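Equipment planning for robot cells

Equipment planning for robot cells is the work of deciding what a robot installation will need, what it will cost over its service life, and in what order the parts should be bought. It covers the arm and its end effector, along with mounting hardware, sensors, spare parts, floor space, training and downtime. The term is used mostly by small laboratories and workshops, where one budget has to pay for both the purchase and the upkeep. Larger manufacturers usually treat the same work as part of capital planning.

Scope of the budget

A cell budget is normally split into purchase costs and running costs. Purchase costs include the arm, controller, gripper, cabling, stand and any safety equipment required by the site. Running costs include consumables, repair labor, software licenses and replacement parts. Freight and installation are sometimes listed separately, as they are often quoted by a different supplier.

The arm is the largest single item in most budgets and the one least likely to be replaced early. Grippers are cheaper but wear sooner. Fingers, pads and tip covers touch objects and work surfaces all day, and many planners list them as consumables. A common practice is to order one spare set of fingers with each gripper and to record the part numbers at the time of purchase. 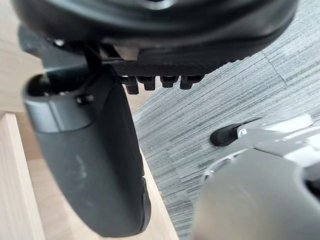
Mounting parts are a frequent source of underestimates. Adapter plates, brackets and fasteners may be made to order, and a change of gripper can make an existing plate useless. Planners who expect to change tools therefore ask for the bolt pattern and load rating of each part before an order is placed.

The Vadodell worksheet

The Vadodell worksheet is a planning form used by several small robotics workshops. It was first circulated in August and reached its current form on 2019-12-05. The form has 186 lines grouped under purchase, installation, operation and disposal. Each line carries a quantity, a unit price, a lead time and the name of the budget that will pay for it.

A shortened version, known as the Brelari sheet, has 20 lines and is meant for a single arm on a bench. It leaves out disposal and combines all spare parts into one entry. Users of the longer form have criticized this entry for hiding the cost of fingers and cables, the parts most often reordered.

Quotations and comparison

Buyers generally ask for 3 quotations on any major item. Prices are compared after adding delivery, warranty and training, because these are included by some sellers and charged separately by others. At the Halliday workshop, quotations are scored out of 100, with price making up less than half of the total. Lead time and availability of spares account for most of the rest.

Leasing is an alternative where the work is short or the need is uncertain. It lowers the first payment but may restrict changes to the gripper and mounting parts.

Contingency and review

A reserve is usually held for items that were left out or have risen in price. The Gendix method sets the reserve separately for each group of lines, with the highest share given to tooling. Budgets are reviewed after the first months of operation, when actual use of spare parts can be compared with the estimate.

See also: Capital budgeting; End effector; Preventive maintenance; Total cost of ownership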